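Speaker notes: The Small Drawer (August talk, afternoon slot)

Settle in, water to hand, wait for the door to stop banging. Say thank you to Minberg for the hall and the biscuits. People at the back can come forward if they like, there are always seats at the front, and I promise I don't pick on anyone.

Start with the confession. I came to small storage late in life. I grew up in a house where everything lived in one enormous cupboard, and you opened it with your shoulder ready in case the iron came out first. So when I talk about a little box with two drawers as if it were a cathedral, please be kind, I had a deprived childhood in that respect.

Then the question for the room, hands up: who has a drawer at home they would rather I didn't open? Let them laugh. Wait for it. Put my own hand up too.

Now the Edix survey, which we did by leaving a form on the counter through the summer. We had 646 forms back, bless everyone who filled one in, and the thing people wrote most often in the margin was that they knew what they owned but couldn't lay hands on it. Pause here. It's a sad little sentence when you read it that many times over.

Go on to handles. I know, I know, handles. But do spend a moment on them. A curved handle you can get a finger or two behind is a kindness to anybody with stiff hands, and if the drawer is kind you will put things back in it. My aunt had beautiful flush drawers with a tiny groove along the top, and she kept everything on the table in front of them for thirty years.
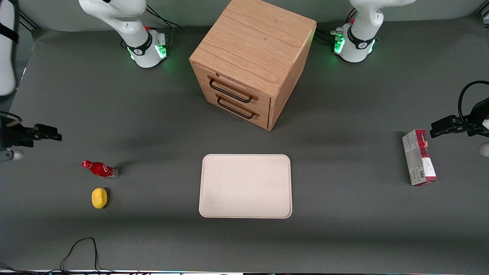
Which brings me to the business of upper and lower. My rule, and you may quarrel with me over tea, is that the top drawer is for what you reach for before lunch and the bottom one is for what you reach for before Christmas. The Arnaud household tried it the other way round for a month and were very cross with me, so I do tell people to give it a fair go and then please themselves.

Say a word for the tray as well. A plain shallow tray is where things can wait while you make up your mind. Sponge, bottle, little box of whatever it is, they can all sit there until the kettle has boiled. Empty it before bed. Mine gets emptied most nights (be truthful, some nights).

If there's time, tell the Skidetti story, the one with four corkscrews and no bottle opener. Keep it short! Last time it ate up the questions.

Practical bit to finish. Ask everyone to choose one drawer this evening, only the one, tip it out on a towel and put back what they can name a use for. Leaflets are on the chair by the door, and tea is through on the left.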